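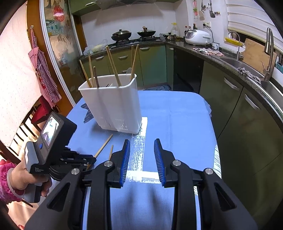

Escorredor alto para pauzinhos e utensílios, plástico branco
Marca: Helar
Referência: 427
Disponibilidade: em armazém

Descrição

Desconfiamos de quase tudo o que se vende como «organizador». A maior parte dos organizadores ocupa o espaço que prometia libertar, e ao fim de um mês serve para guardar elásticos e pilhas gastas. O Helar entrou no catálogo da Pruvenov em novembro, depois de muita resistência da nossa parte, e continuamos a achar que só faz sentido para um certo tipo de cozinha. Se comem com pauzinhos uma vez por ano, quando encomendam comida, fiquem com o copo que já têm.

É um recipiente alto, branco, de boca larga em retângulo arredondado, que vai estreitando até à base. Na parte de baixo da parede da frente tem uma zona de furinhos. O resto é plástico liso. Não tem tampa, não tem divisórias e não tem ganchos.

O fabricante chama-lhe «sistema vertical de arrumação». É um copo grande com furos.

Para que serve

Para ter à mão pauzinhos de comer, pauzinhos compridos de cozinhar e mais um ou outro utensílio fino. A altura é o que o distingue dos escorredores de talheres normais, que são baixos e deixam tombar tudo o que passe do tamanho de um garfo. Os pauzinhos curtos ficam com a ponta de fora e apanham-se sem meter a mão lá dentro. Os compridos inclinam-se, cada um para o seu lado. Quem gosta de ver tudo direitinho vai irritar-se.

Também leva espátulas estreitas e pincéis de silicone. Conchas, não aconselhamos: são pesadas em cima e a base é mais estreita do que a boca.

Os furos

O folheto da Helar promete «secagem acelerada». Não encontrámos maneira de confirmar isto e pedimos à marca os ensaios. Responderam com outro folheto. O que podemos dizer é que a água sai por baixo, devagar, e vai parar a algum sítio. O recipiente não traz prato. Em cima de uma toalha de pano, a toalha molha-se. Em cima de madeira sem tratamento, não o ponham com coisas acabadas de lavar.

A Si-eun Ma, que faz os nossos testes de cozinha, usou um durante 7 semanas ao lado do lava-loiça e depois passou-o para a mesa. A opinião dela, tal como a escreveu:

«Ao lado do lava-loiça funciona, desde que se sacudam os pauzinhos antes. Na mesa prefiro-o só com coisas secas. Os meus são de madeiras diferentes, uns claros e outros escuros, e os mais escuros demoram a secar no meio, onde se tocam uns nos outros. Se encher demasiado, cheira. Com meia dúzia lá dentro não tive problemas. Lavar o fundo é chato, a minha mão não chega lá e tive de comprar um escovilhão.»

Capacidade

Na caixa lê-se «até 1000 g». O peso é um critério estranho para um objeto destes, já que uma mão-cheia de pauzinhos de madeira pesa muito pouco. O limite real é outro: quando ficam apertados, o ar não passa e deixa de haver vantagem em tê-los na vertical. Nós trabalhamos com 6 pares como máximo sensato. A marca não concorda.

Estabilidade

Razoável com carga leve. Vazio, tomba se lhe derem uma cotovelada. Com vários pauzinhos compridos encostados ao mesmo lado, inclina-se um pouco para esse lado – distribuam-nos. Numa mesa coberta com toalha, atenção às dobras: convém alisar o pano primeiro.

Limpeza

À mão, com água morna e detergente normal. A Helar diz que pode ir à máquina, no tabuleiro de cima. Pela altura, no tabuleiro de cima de muitas máquinas não cabe, e no de baixo a marca não assume responsabilidade. Concluam o que quiserem.
Os furos entopem com restos de arroz. Um palito resolve.
O branco mancha com caril e com molho de tomate. Algumas horas ao sol atenuam a mancha.

O que vem na caixa

1 recipiente
1 folheto em quatro línguas, uma delas português do tradutor automático

Pauzinhos e utensílios não incluídos.

Quem não deve comprar

Quem tem armários baixos sobre a bancada, sem medir primeiro.
Quem procura separar talheres por tipo. Para isso vendemos o Irnemar, com divisórias, mais baixo e mais caro, de que também temos queixas na respetiva página.
Quem quer uma peça bonita. É plástico branco e tem ar disso.

Opiniões de clientes

Titilayo Onuoha
Comprei para os utensílios de pastelaria e acabou com os pauzinhos todos da casa. Cumpre. Não percebo porque é que a zona dos furos é tão pequena, podiam ter feito a parede inteira.

Arvo Vuorinen
Três estrelas. Faz o mesmo que um frasco alto, tirando o escorrer. O preço é que não é de frasco.

Kaisu Honkanen
Uso-o no meio da mesa quando somos muitos, cada um tira os seus. Comprei um segundo para a casa de férias. Já caiu ao chão duas vezes e não partiu.

Resposta da loja: Kaisu, obrigada. A garantia não cobre quedas, por isso não nos conte a terceira.

Envio e devoluções

Segue em caixa de cartão, sem plástico de bolhas. Aceitamos devoluções do artigo por usar, no prazo legal. Um recipiente com manchas de caril não está por usar, e já tivemos esta conversa.

Dúvidas sobre medidas: escrevam à Ritva Seppälä através do formulário de contacto, de manhã. Ela mede a peça com fita métrica e responde com o número verdadeiro. As medidas da caixa incluem a própria caixa.

Produtos relacionados
Irnemar, escorredor com divisórias
Kallio, prato de recolha de água (serve no Helar, com folga)
Escovilhão de cabo comprido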